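Eltudach to Hovside by the Coast Road: Notes on a Guided Itinerary

Posted 12th June

Readers of this blog have asked on several occasions for an account of the guided tour between Eltudach and Hovside. I completed the itinerary recently as a paying guest and set out my observations below. Prices are omitted, as the operator revises them each season and publishes them in its own brochure.

Arrival and transfer

Guests are met in the arrivals hall at Eltudach and taken by coach to the hotel. Our guide, Ilídio Sampaio, held a green folder and checked each name against his list before anyone was permitted to leave the building. The procedure was slow. Guests arriving on the late flight should note that the hotel kitchen closes before the coach reaches it, and that cold plates must be requested at the time of booking.

There were 11 guests in our party. The coach was built for a much larger number, and everyone who wanted a window seat had one.

Eltudach

The first full day is given to the old town. The walking tour begins at the customs house, continues along the harbor wall, and ends at the covered market in time for lunch, which is not included. The museum of navigation is visited in the afternoon. Its ground floor is devoted to pilot boats and its upper floor to charts, many of them drawn by hand. The labels upstairs are in the local language only. Mr. Sampaio translated a good number of them and was patient with questions.

I would advise guests to use the free hour after the museum to climb to the signal station. The path is paved for its whole length, with 100 steps at the top according to the sign, and a bench halfway. The view takes in the ferry channel and, on a clear afternoon, the first of the islands.

The road to Flutstead

Departure on the second morning is at eight. The coach follows the coast for most of the journey and stops at two viewpoints, the second of which has restrooms and a small café. Flutstead is reached shortly after noon.

Flutstead is a salt town, and the guided visit concentrates on the drying pans east of the river. Sturdy shoes are required. The operator's brochure describes the walk as level, and that description is correct, but the surface is uneven between the pans and one guest turned back. The boiling house has been restored and may be entered in small groups. Coarse salt is sold at the gate in cloth bags, and I found it no cheaper than in the shops in town.

Dinner that evening was fish soup, followed by lamb. Vegetarian guests were offered an omelet on both nights in Flutstead, and I have written to the operator suggesting that this be reconsidered.

Pacheco

The detour inland to Pacheco was the part of the itinerary I had looked forward to most. The village lies 10 miles from the coast, and the road climbs steadily through cork oak and then pine. The chapel is opened for the party by arrangement. Its painted ceiling suffered from damp for many years and has been cleaned only over the nave; the difference between the two sections is considerable. Flash photography is not permitted.

Lunch was served in the courtyard of the inn. Guests who did not wish to walk to the spring afterward were free to remain there, and several did.
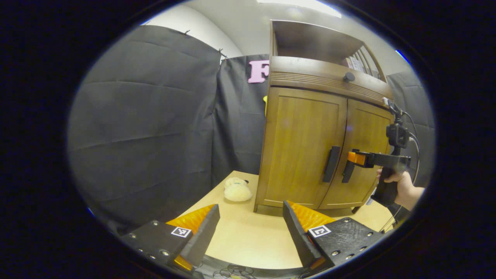 The last stage, from Pacheco down to Hovside, takes the greater part of an afternoon. There is a single stop, at a roadside fountain. Travelers prone to motion sickness should ask for a seat near the front, as the descent has many sharp bends.

Hovside

The hotel in Hovside stands beside the ferry landing. Rooms on the water side are bright but noisy in the early morning, when the first boat loads. I changed to a room at the rear on the second night and slept well. The front desk handled the request courteously and without charge.

The final day is unguided apart from an optional boat trip to the lighthouse. I took the trip and recommend it. The boat leaves at 2 in the afternoon, returns before dinner, and has covered seating for those who want it. Warm clothing is advisable even in June.

Checkout is at ten. Luggage may be left in the room behind reception until the airport coach departs, and guests should keep the numbered receipt issued for each bag.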